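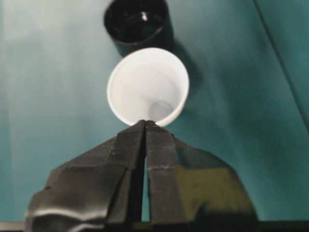 Fig. 1. A white cup.

Unit 4. Glaze Fit and Thermal Expansion

Reading: course pack, section on glaze defects. Bring the test tiles from the previous unit.

4.1 The problem

A glaze is a thin layer of glass bonded to a ceramic body. The two are heated together, and at top temperature the glaze is liquid and carries no stress. On cooling, the glaze stiffens over a range of temperatures. Past a certain point it can no longer flow to relieve strain. From that set point down to room temperature, body and glaze both contract, and they are forced to end up the same length along the interface. Any difference in their free contraction is stored as stress.

The quantity used to describe this is the coefficient of thermal expansion (CTE), the fractional change in length per degree. It is measured on a bar in a dilatometer. A value quoted without its temperature range is of little use, and values taken over different ranges should not be compared.

4.2 Sign of the stress

If the glaze contracts more than the body, the glaze is left in tension. Glass is weak in tension, and the layer relieves itself by cracking. The resulting network of fine lines is called crazing.

If the glaze contracts less than the body, it is left in compression. A moderate amount is desirable. Surface flaws are held closed, and the fired piece is stronger than the bare body. Too much compression causes shivering, in which flakes of glaze lift from edges and rims. In severe cases the body itself splits.

The working target is a glaze CTE slightly below that of the body. Students often reverse the sign here. Write down which layer wants to be shorter before doing any calculation.

4.3 Estimating stress

For a thin glaze on a thick body, the stress is approximately

stress = E x (a_glaze - a_body) x dT / (1 - v)

where E is the elastic modulus of the glaze, v its Poisson ratio, and dT the set point minus room temperature. A positive result is tension in the glaze. The formula assumes constant coefficients over the range and a flat piece. It ignores the reaction layer between glaze and body. On thin-walled ware the body also strains, and the formula overstates the stress.

4.4 Effect of composition

Sodium and potassium oxides raise the CTE of a glaze sharply. Calcium and magnesium oxides raise it less. Silica and boric oxide lower it, although the effect of boric oxide reverses at high additions. The usual correction for crazing is to replace part of the alkali with another flux, or to add silica if the melt can dissolve it.

In the body, cristobalite has a large contraction on cooling near 220 C, and quartz has one near 573 C. Only the first normally falls below the glaze set point by a wide margin. Cristobalite in the body therefore puts the glaze into compression late in cooling, and a body fired with more of it will resist crazing better.

4.5 Delayed crazing

Porous bodies take up moisture in use and expand by a small amount. A glaze that left the kiln in slight compression may pass into tension after months. Earthenware is the common case. Vitrified bodies are much less affected.

4.6 Lab exercise

Materials: Enska white body, base glaze Plekia 106, silica, ball clay.

Prepare the base glaze and 2 variations, one with added silica and one with the silica reduced. Dip 4 tiles in each. Fire all tiles together on the same shelf and leave the kiln shut until it has cooled to room temperature.

Inspect under a hand lens with ink wiped over the surface. Repeat the inspection after 14 days. Record crack spacing in millimeters, taking the average along a straight line across the tile. Tiles with no visible cracks are entered as "none," and the spacing column is left blank.

Keep the tiles. They are needed for the boiling water test in Unit 5.

4.7 Problems

Explain why a thicker coat of the same glaze is more likely to craze.

A glaze fits the Vustordale stoneware and crazes on the Cabanatuan red clay. State which body has the higher CTE and list your assumptions.

Derive the expression in 4.3 for equal strain in two directions.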